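Plonton gripper kit, worth it for tabletop work?

bportela
Posted Thursday
Had the Plonton kit on our arm for 14 days now. Paid 2,000 for the full set from Grastent, fingers and mount included. We use it for pick and place with fruit and desk stuff. Pen holder setup:

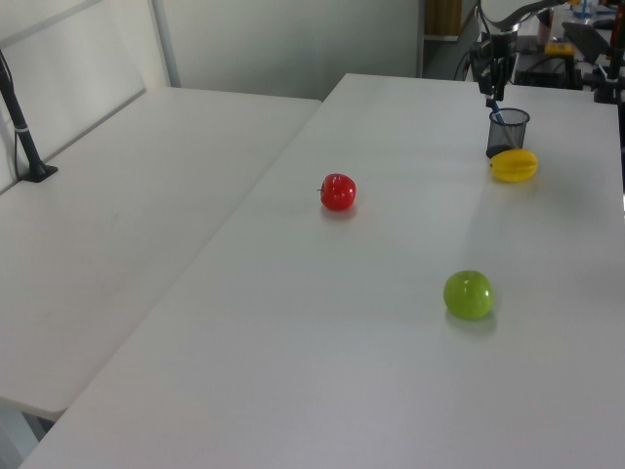
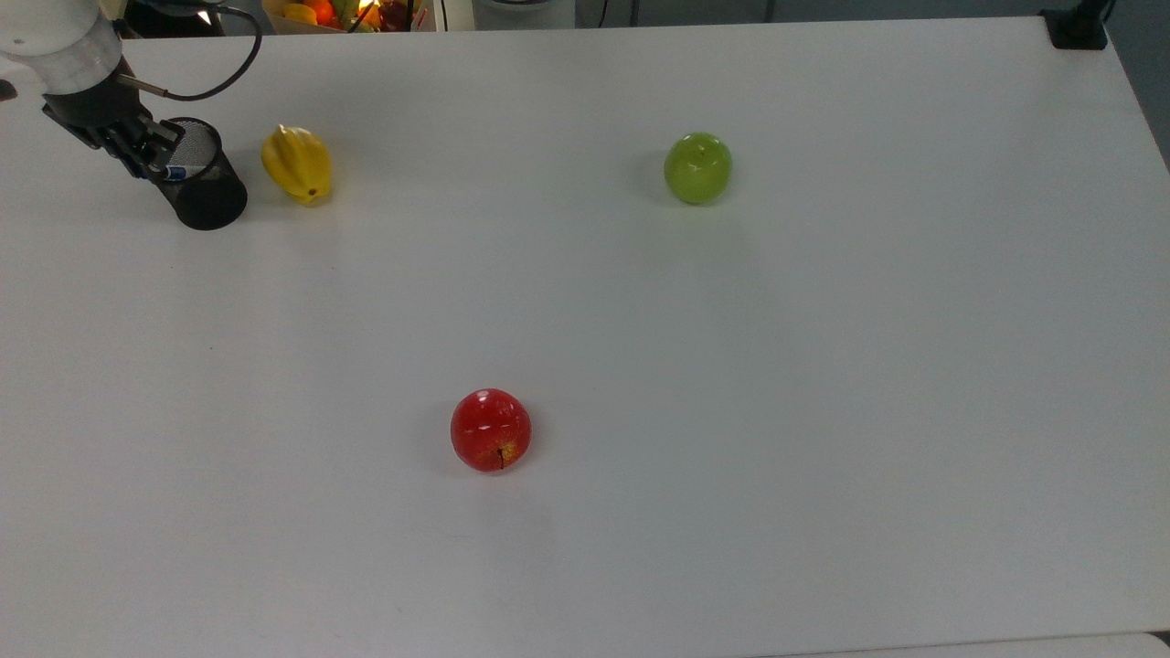 Mounting took an afternoon. The manual skips the cable routing, so plan that yourself. Grip force is fine on apples once you turn the default down.

iordache_k
2,000 is too much. The Bukel fingers are 200 and fit the same flange.

bportela
They fit, but you still need the controller, and Bukel doesn't sell one.

mesa44
I returned mine. Software dropped the connection every time the arm homed. Support took a week to answer.

iordache_k
Same here on the old firmware. March update fixed it for me. Still wouldn't pay that price.

bportela
I'm on the March one, no drops so far. Spare fingers are another 200 though, and I don't like that.

Benedito

mesa44
Does it still need the Windows tool for calibration?

bportela
Yes.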